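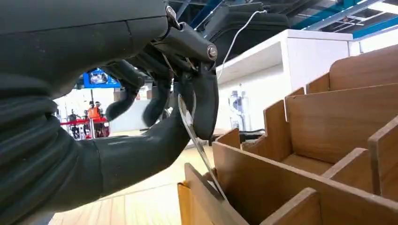
Stepped wooden desk organizer: what goes in the front compartments?

ncuadros
Jun 3, 2023
I have one of the stepped plywood organizers, the kind with a tall back panel and sides cut like stairs. The back holds notebooks and envelopes fine. The front compartments are the problem. I've been putting long, narrow things in them and they lean all over the place. What do you keep in yours?
Nelly

pollock_c
Short things only. Erasers, clips, stamps. Anything long goes in the back row where the panel holds it up.

Dunia
Disagree with that. I keep rulers and strips in front because I use them every day. If they're in the back I have to reach over everything else.

pollock_c
A 300 mm ruler in a front slot will tip the whole thing if you bump it. Mine is the Prendix one and it weighs next to nothing.

Dunia
Mine hasn't tipped. I have six notebooks in the back though, so there's weight there.

ncuadros
Mine is a Clullala, also thin panels. It slides on the desk more than it tips. Does anyone put felt under it?

ferri593
Felt makes it slide more. Use rubber dots. Also, fold a strip of card and push it into the front slot so it's tighter. Long pieces stand straighter then.

pollock_c
Or put them in a drawer.
Callum

ncuadros
No drawers on this desk. I'll get the rubber dots and try the card in one slot first. The notebooks are staying in the back.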